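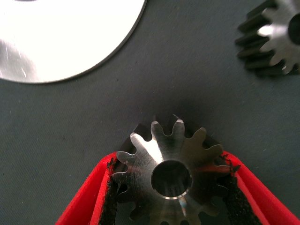

Rukero red fingers, black pads, small steel spur gear.

Rukero Finger Set, Red, Padded
Sold by Tevivton Automation Supply
In stock. Ships from our own bench, usually next morning.

Finally have these on the site. People kept asking at the counter, and we kept saying soon. It's soon.

What you get
One pair of fingers, left and right, red
One pair of grip pads, black, already stuck on
3 spare pad pairs
Mounting screws for the Badawi parallel gripper
Small hex key (yes you have ten of them already)

No gripper body in the box. If you need the body it's a seperate listing, search Badawi.

Short version
Good fingers for small metal parts with awkward sides. Gears, collars, hubs, that type of thing. Pads are soft enough to give a little around teeth and the fingers are stiff enough not to splay. Not for food, not for anything oily, not for glass (we tried a glass, don't).

How we tried them
Sointu set up the bench with a gray fabric mat and a mix of machined parts. Spur gears, a bevel gear, a big silver disc with a hole through it. Wrist camera on, same lighting all the way through. Same pick program for every finger set, no retuning between, which is a bit unfair to the slower ones but that's how most customers are going to use them. Screw it on, run it.

318 picks on the Rukero pair. Drops: 2, both on the dark spur gear, both when it had been set down tilted. We ran the plain hard fingers before that and quit early, gears kept squirting out sideways as soon as the jaws closed on a tooth tip.

Then the Plilitz gel fingers. Nice fingers. Hold great. Too wide at the tip for what we do here, they nudge the neighbor part when they come down. If your parts are spread out, get the Plilitz, they cost more but the gel lasts. If your parts sit close together or on top of each other, get these.

Fit
Made for the Badawi parallel gripper, both the short stroke and the long stroke body. Holes line up, no adapter. Other bodies: measure first, please. There's a drawing in the downloads tab with the hole pattern on it. We don't take back fingers that have been drilled out.

Left and right are different. Marked on the back. If the pads face outward you've got them swapped.
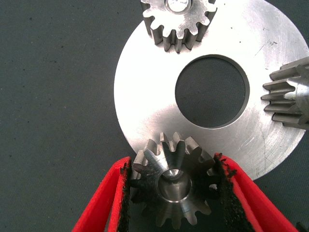
Stacked parts are the reason we picked this set up in the first place. A part lying on the mat is easy, a part lying on another part moves when you look at it wrong. The disc is the worst thing on the bench for this, flat and shiny, with gears on it and right up against it. With the bevel gear in the jaws the top teeth come right up to the disc's lower rim, so there's no room for a fat fingertip in there. The pads take it from the two sides and leave the bore clear, and clear bore is what you want if the next step is dropping it on a shaft. Nuno's program goes for the bore center on every pick, fingers closing either side.

Reflection
Not the fingers' fault but you'll run into it. Bright machined faces blow out the camera if the light is straight overhead. Move the light before you start blaming the detection. Dark mat helps, shiny bench top doesn't. The red is easy to mask out in software, nothing else on our bench is that color, and Nuno was very happy about that. He had been masking gray fingers against gray gears for months.

Pads
This is the part you'll be buying again. The material is rough and grabs teeth nicely, but the edges go fuzzy. You can see it along the pad borders in the photos, little fibers sticking out past the red. Doesn't hurt the grip as far as we can tell. It does look scruffy, and a stray fiber between gear teeth is a problem if you're assembling a gearbox. So if that's you, trim the edges with a sharp blade before first use and check again when you swap parts.

Spare pads come in the box and we sell them loose as well. Peel, wipe the finger with alcohol, let it dry, stick, press hard, leave it overnight. Pads put on in a hurry at 4 pm will be on the floor by morning.

Weight
We tested up to 200 g, single part, held from the sides. Rukero rates them for more. We didn't go there so we're not going to print it as ours. Long parts gripped at one end will droop a bit, the pad gives before the finger does.

Grip force
Start low. Lower than you think. The pad does the work, and if you crank the force the pad just bulges out and the teeth bite through it sooner. Sointu ran most of the test near the bottom of the Badawi's range and only turned it up for the disc, which she picked by the rim. Picking it by the hole from inside works also but you need the long stroke body and you have to flip the pads to the outer faces, so spare pads again.

Things we don't love
Pads fray (see above, sorry to go on about it)
Screw heads are soft, use the right key and don't lean on it
Only comes in red
No part number molded in, so label your drawer

Things people asked already

Will they work with suction alongside? Yes if your cup mounts above the knuckle. Check clearence with jaws fully open.

Can the fingers themselves be sanded narrower? Probably. We haven't. Voids the return.

Are they okay with cutting oil on the part? No. Pad goes slick and the glue lets go. Wipe parts first, or go with the Plilitz gel, which coped better with a thin film of oil.

Magnetic pickup on the mat? No magnets anywhere in these.

Do the pads mark the parts? Not that we noticed. The scratches on our disc are from being our disc, it gets thrown in a bin with everything else.

Do you have the pick program? Nuno will email it if you ask. It's not tidy. Comments are half in Portuguese.

Ordering
Add to cart for the full set. Pads only, pick "pads" from the drop-down. For more than a few sets call us instead, there's a shelf price and there's a box price and the site only knows the shelf one.

Returns okay if unused, pads still stuck down, bag included.

Next on the bench: the long Rukero fingers, same pads. Should be up here in January if the shipment behaves. Sointu has the mat and the gears out still so same parts, same program, and we'll put the drop numbers on that page too.

Questions to the bench email, Nuno Bragança or Sointu Lehtinen, whoever gets to it first.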